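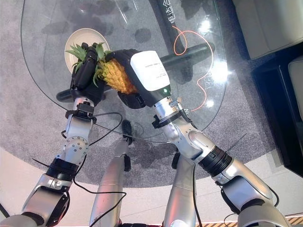

The fault was in the arm that was not moving, Natalie Furnival maintained when the first drop reports were read through, and she asked that the support hand be logged separately from then on. We had been treating each drop as a failure of whichever hand was commanded last. Figure 1 gives the task at the moment of interest: the left hand holds the pineapple at the base of the crown, the right hand is wrapped beneath the body, and the fruit is in the air over the glass.

5.2 Loss of grip during two-handed holds

The fruit task was run 610 times on the Grerden controller. In 27 of those runs the object left the hands before the release command was given. We call these early drops. Runs stopped by the operator are not included, and neither are runs where the object was set down in the wrong place, which are covered in 5.4.

Of the 27 early drops, 21 followed the same pattern. Both hands closed and the lift began normally. The controller then reported a stable hold and lowered the finger torque on both sides to the holding level. On the crown side, leaves bent slowly under the fingers, and the fingers followed them inward. The joint encoders read this as a tighter grasp. Contact force was falling over the same period, but the hold check used finger position only after the lift phase, so no alarm was raised. The weight moved over to the supporting hand, the fruit rolled, and it fell.

The other six did not share a cause. Two came after a late message from the Bellis wrist unit, and we were not able to reproduce the remaining four.

We first suspected the grasp planner, Curico, and spent most of February on it. Replaying the logged plans with a rigid plastic cylinder in place of the fruit gave no drops at all. The plans were sound for an object that keeps its shape. A pineapple crown does not.

There is also a safety side to this. A whole pineapple falling onto a glass tabletop is a hazard to anyone standing close by, and in the 21 patterned cases the arms made it worse. When the load disappeared, the controller tried to correct the height error and both forearms jerked upward. The speed limit held in every case - it was set for planned motion, though, and the correction still came without warning. After the third such event we kept people outside the marked floor area whenever an object was lifted.

Two changes were made. The hold check now compares finger position with contact force for the whole time the object is off the table, and a mismatch lasting longer than 200 ms starts a controlled lowering. Second, a sudden loss of load now freezes both arms where they are. The freeze is handled in the Binetti safety layer, below the controller, so a fault in the hold check cannot block it.

The lowering routine has a weakness we have not fixed. It assumes the space under the object is clear. If a plate has been placed there, the fruit may land on the rim and tip, and the hands open anyway. For now the operator has to confirm the set-down point by hand before each lift.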